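This folder holds my notes and a small set of pictures from the Pedetti open day. I went as a guest of Imogen Dobson, who wanted a second opinion before Goodall puts money into a two-armed bench system. Read it as one person's opinion and nothing more.

## What's in here

- `notes.md` -- my notes, typed up that evening and lightly cleaned
- `stills/` -- 522 pictures, from the gripper and from above the bench
- `claims.csv` -- 39 claims made by the presenters, with a column for whether I saw any evidence

The `evidence` column takes `yes`, `partly` or `no`. There are more `no` rows than Pedetti will like. I'm happy to change any of them if someone sends me a log.

## What we were told

The sales talk said the system, which they call Brulura, can pick up a new bench task after 500 practice runs. A slide said 3000 runs had been logged since January. I asked how many of those ended with a person stepping in, and the answer was that they "don't break it down that way." Then break it down that way! It's the only number I would pay for.

I also asked what happens when the parts are moved to a different table, under different light. I got a long reply about Zirport, their scheduling software. It may be fine software. It doesn't pick anything up.

## What the stills can and can't tell you

They show the tools, the parts and where the grippers were at a given moment. They don't show success. Please don't count a gripper near a part as a finished step, which is how at least one brochure I've read seems to do it.

Small parts on a bench:
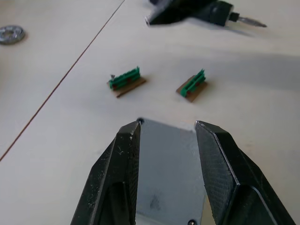
Two arms at one gray block:

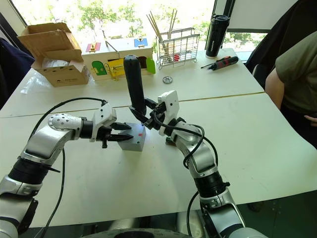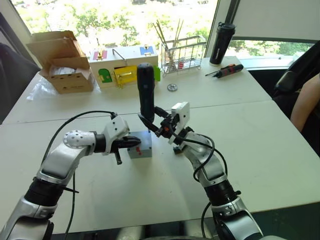 My main complaint is with the word "autonomous." It was used freely all afternoon, and when I asked for a definition I got three from two people. In `claims.csv` I split it into "no one driving the arms" and "no one resetting the table," and scored each by itself. If you reuse the file, keep them apart.

The other thing missing is failures. I would trust a demo more if the presenters opened with a bad run and talked us through it. Imogen asked for one -- politely, twice -- and was told a video could be sent on. It hasn't come.

## Known gaps

- No force readings, no joint data, no sound.
- File order is not time order. Don't build a sequence out of it.
- Rows 12 to 15 of `claims.csv` are from memory and should be weighed that way.

## Use

Fine to share inside Goodall. Ask me before it goes any further, and don't train anything on it.

Last edited 2025-05-28.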